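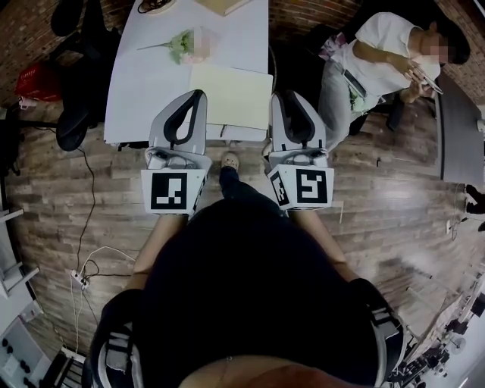
Search products
Home Grippers Spare pads Support Contact

Mastdale Hand-Held Gripper Pair

The Mastdale pair is made for people who record table tasks by hand, without a robot arm in the room. You hold one gripper in each hand and do the work as usual. Each gripper has its own camera, and the square markers on the body let the software follow where the two hands are.

The finger pads are soft and black, and they can be changed in one minute with the small key from the box. We recommend to change the pads after 1000 grasps, or sooner if the ribs become smooth. 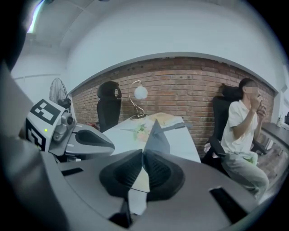 View from one gripper of the pair, with the ribbed pads in front and flowers on the table.

What is in the box: two grippers, 8 spare pads, two chargers, the key and a printed guide. Full charge takes 60 minutes. Please do not clean the markers with alcohol, the black print can become pale.

Samina Chaudhry tested the pair for our shop in October. She found the grip comfortable, but for small hands she would like a shorter handle. Kerwood will offer this handle later, price is not decided yet.

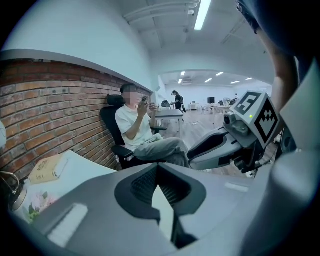 The other gripper seen from the side, marker cube on top and green light on.

Delivery is 10 working days. For orders of more than one pair please write to Naveed Bukhari in sales.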